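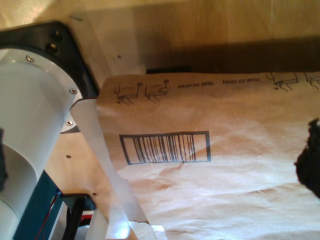
Last changed: July

Telstead Bench Board, drilled, natural

Manufacturer: Vurkonex
Series: Telstead 2000
Category: Work surfaces and base boards
Supplied: singly or in packs of two

General

The Telstead Bench Board is a flat wooden base board for bench work. It is laid on an existing table or screwed to a Grorkard frame, and equipment is placed on it or fixed through it. The natural version is light tan and is sold without edging. Small round through-holes are drilled to order, at positions given by the customer on the drilling sheet.

The board is intended for indoor use on a level support. It is not a cutting surface and is not rated for food preparation.

Sizes

There are three sizes: Narrow, Standard and Deep. All share the same thickness and can be butted together on one frame. Narrow and Standard fit the Grorkard frame directly. Deep overhangs at the rear and needs the rear rail, ordered separately. Dimensioned drawings for each size are on the Downloads tab. Use the drawing that matches the revision letter on the packing label, as the frame fixing points were moved between revisions.

Holes

The drilling sheet is a blank outline of the board with a grid. Mark hole centers on the grid and write the diameter beside each one. Where every hole is the same diameter, one entry at the top of the sheet is enough.

Holes are drilled straight through, square to the face. Both ends are lightly broken with a countersink to take off the sharp edge. Full countersinks for flat-head screws must be requested separately, and the sheet must say which face they go on. Slots, blind holes and threaded inserts are not offered on the natural version. For inserts, see the Telstead Insert Board.

Holes closer to an edge than the margin printed on the sheet will be queried before the order is released. Unused holes can be filled with the push-in caps listed below. The caps sit slightly proud of the surface and should not be left under anything that has to stand level.

Surface

The face is sanded and given one thin coat of clear matte sealer. The underside is sealed but not sanded to the same grade. Color and grain vary between boards, and matched pairs cannot be guaranteed, including in packs of two. The surface darkens with exposure to daylight. Objects left in one position for a long period will leave a lighter patch.

The insides of drilled holes are bare wood. If liquids are used nearby, seal the holes with a small brush before fitting hardware.

Fixing

On a Grorkard frame, use the screws supplied with the frame. Tighten by hand. On a plain table, use the non-slip pads, one at each corner and a further one under any heavy item. Clamps may be used along the front edge with a protective pad between jaw and board.

When bolting through the board, put a wide washer on the underside. Retighten after the first week of use. Bolt heads that project below the board need clearance on a plain table; the pads alone do not provide it.

Care

Wipe with a dry or barely damp cloth. Do not use solvents or abrasive pads. Light scratches can be sanded along the grain and touched up with the same clear sealer. Store flat. Boards stored on edge may bow and are not replaced under warranty for this reason.

Accessories

Hole caps, natural or black
Non-slip pads
Rear rail for Deep size
Wide washers, steel
Clear matte sealer, small tin
Drilling sheet, printed pad

Ordering

Undrilled boards ship from stock. Drilled boards are made to order and cannot be returned unless the drilling differs from the sheet. State size, quantity and face orientation on every line. Orders outside the Vurkonex delivery area are handled by Kontogiannis, who stock the accessories but not the boards.

Warranty is two years against delamination of the sealer and defects in the wood. Later drilling by the customer does not affect it, provided the edge margin is kept.

Drilling queries: Markos Stamatopoulos, Telstead product desk. Quote the order number and attach the sheet as sent.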